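Flokier Help Pages: Desks and Seating

Fitting an armchair under a fixed-height desk

A desk chair with armrests takes up more floor than the same chair without them if the arms do not pass below the desktop. In a small room the difference decides whether the walkway behind the desk stays usable. The steps below apply to any flat-topped desk with separate legs, including the Trimum and Gallardo ranges. A tape measure and a pencil are enough.

1. Clear the floor below the desk. Power strips, bags and footrests should come out before anything is measured.

2. Measure the clearance. Run the tape straight up from the floor to the lowest point on the underside of the desktop. On many desks the lowest point is a rail or a cable tray. Write this number down as A.

3. Measure the arms. Set the chair on the same floor covering it will be used on and measure to the highest point of each armrest. Measure both sides. Arms that bolt on separately can sit at slightly different heights, and pads that have been leaned on for years may be uneven. Use the higher number and write it down as B.

4. Compare. B should be at least 2 cm less than A. With a smaller gap the arms will rub the underside when the chair is pushed in at an angle.

5. Measure across. Take the distance between the inner faces of the desk legs, then the full width of the chair at its widest point. On chairs with splayed legs the widest point is often at the floor.

6. Look at the front edge. A straight edge gives the same depth everywhere. A curved or notched edge does not, so decide where the chair will stand and measure the depth there.
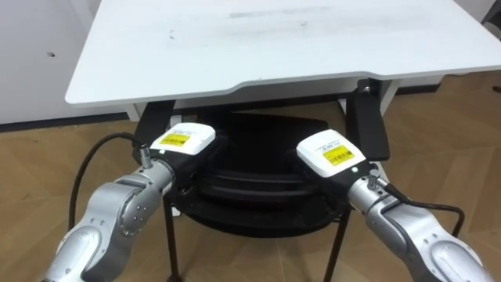 How much space should be left behind the chair?

Enough to sit down and stand up without moving other furniture. Pull the chair out to its normal sitting position, sit in it, and push back until your knees clear the desk. Mark the floor at the back of the chair and keep everything else behind that mark.

If the arms are too high

Check for adjustment first. Some arms have slotted bolt holes and will drop a little when the bolts are loosened. Loosen both bolts on one side, lower the arm, and tighten by hand before using the wrench. Repeat on the other side and measure again.

Arms without slots can sometimes be removed. Make sure they are not part of the frame that holds the backrest. On the Dotico side chair they are, and they must stay on.

The remaining option is to raise the desk. Use leg risers of equal height under all the legs. After raising, press down on each corner in turn. If the desk rocks, remove the risers and check that each leg is seated in the middle of its cup.

Marks on the desktop edge

Gray scuffs on a white matte top usually come off with a damp cloth and a drop of dish soap. Wipe along the edge, then dry it. Do not use scouring powder, which leaves shiny patches on a matte finish. Stick felt strips to the front of the armrests if they touch the edge, and replace the strips when they flatten.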